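**Ticket 361: label printer skips every second label after the Enis update**

Opened by Kalliopi Vrettos, stockroom. Status: closed (finally!)

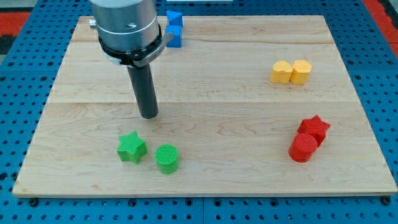
Which labels get skipped, the big ones or the small ones? Only the small ones. The big shipping labels come out fine every time, and the small shelf labels come out one printed, one blank, one printed, one blank, all the way down the roll.

OK so, the longer story. I came in at 7 and had a stack of shelf labels to do before the Papadakis order got put away. Enis had updated itself overnight and there was a cheerful little "what's new" box, which I closed without reading (I know, I know). First batch, every other label blank. I figured I'd loaded the roll crooked, so I took it out, put it back, and got the same thing. Wasted a good chunk of a roll before I stopped.

**What I tried before writing in**

- Turned the printer off and on. Same.
- New roll from a fresh box. Same.
- Wiped the sensor with one of those alcohol pads. Same, but wow was it dusty in there.
- Printed from Stelios's computer instead of mine. Same, so at least it isn't me!
- Ran the printer's own test page by holding down the feed button. That one came out perfect, no blanks at all.

**Reply from Idrisa Lema, help desk**

Thanks for trying the test page, Kalliopi, that saves us a lot of poking around. If the built-in test is clean then the printer knows how long its labels are and Enis doesn't. Can you open Print Setup, go to Stock, and tell me what it says for label height and gap?

**Me again**

It says height 2 inches. Our shelf labels are 1 inch! The gap box is empty. I changed the height to 1, hit Save, and it printed four in a row with no blanks, so I did a small dance and went for coffee. Then I came back, printed the next batch, and it was back to 2. Aargh.

**Reply from Idrisa**

Sounds like the saved template is overwriting your setting each time it opens. Which template are you using, and who made it?

**Me**

It's called "shelf small NEW" and Damián Fuentealba made it way back when we were still at the Pemia building. There's also a "shelf small NEW 2", and I'm scared to touch that one. I opened the first one in the template editor, and the page size in there was 2 inches too, with the design squeezed into the top half. I guess the old version of Enis just ignored the page size and let the printer decide?

**Reply from Idrisa**

Yes, that matches what I'm seeing in the update notes. The new version uses the template's page size and ignores the printer's. Set the page to 1 inch inside the template, put 0.12 in the gap box, and save it under a new name so the old one stays as a backup.

**Me, 4 p.m.**

Done! Saved it as "shelf small April" and printed the whole Papadakis batch with zero blanks. Closed Enis, opened it again, printed another strip, and the height stayed at 1. Glykeria Stefanou at the front counter had the same trouble with her price tags, so I fixed her template the same way.

One leftover thing: the preview window still shows the label sideways. It prints the right way up, so I'm leaving it alone. Please close this one, and I'll open a new ticket if the preview starts bugging people.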